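A February Afternoon at the Pluvholm Open Lab

I had been meaning to go to the Pluvholm open lab for years, and this February I finally put my coat on and went. It's 50 minutes on the bus from our side of the river, the last stretch all uphill, and I will say right away that the coffee in the lobby was better than I had any right to expect from an engineering building. We were met at the front desk at one o'clock, given paper badges, and walked down a long hallway to the manipulation lab, where the Jistberg project is set up.

Jistberg, as our guide explained with a great deal of patience, is a study of how robot arms learn small two-handed jobs from people. A person steers the arms through the job, everything gets recorded, and a program is later trained on the recordings until it can have a go by itself. The part I had come to hear about was their result on pausing. The group had noticed that good operators slow down just before they touch something, and they wondered whether the program would do better if those slow moments counted for more in training.

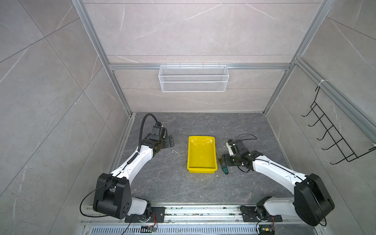
Their first set had 549 recorded runs, and with that many the trained program would get its gripper nicely up to a tool and then close a little too early, or a little too far to one side. My first thought was that they simply needed more runs, and so was everyone else's on the tour. They did go on to collect more, 1759 in all, and it helped, though less than they had hoped. What made the bigger difference was giving extra weight to the last stretch before contact. With the weighting turned on, the small set did nearly as well as the large one. I asked whether that held for every job they had tried, and the answer was a cheerful no — it holds for picking up and placing, and it does very little for jobs where both arms have to share the load the whole way through.

I liked that answer very much. I have been to a fair number of open days (my family would say too many) and you do get used to hearing that everything works.

We spent a good while on the cameras too. There's a view over the whole workspace and another from down at the wrist, and the program is given both. The group had tried training with the overhead view alone, and the arms reached the right neighborhood but fumbled the last little bit. With the wrist view alone they did fine up close and then lost their way whenever the tray was out of sight. A gentleman near the back wanted to know if the pattern in the floor confused things, all those pale veins and flecks, and our guide said it was a fair question and that they want to run the same jobs over a plain surface to find out. I wrote that down so I can ask again next year!
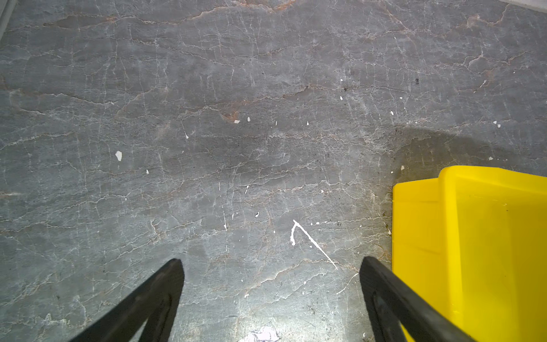

The rest of the visit

After the lab we were taken upstairs to the Herath room, where there were 4 posters and a plate of ginger cookies. The one I'd recommend is from Grirkau, a partner project that looks at how long it takes a newcomer to become a decent operator. It has a lovely chart of practice time against dropped objects, and I stood in front of it long enough to miss the first bus home.

If you go, wear comfortable shoes and leave big bags in the lobby. The lab tour fills up early in the afternoon, so put your name down when you get your badge — the poster room stays open until five and you can wander in whenever you like.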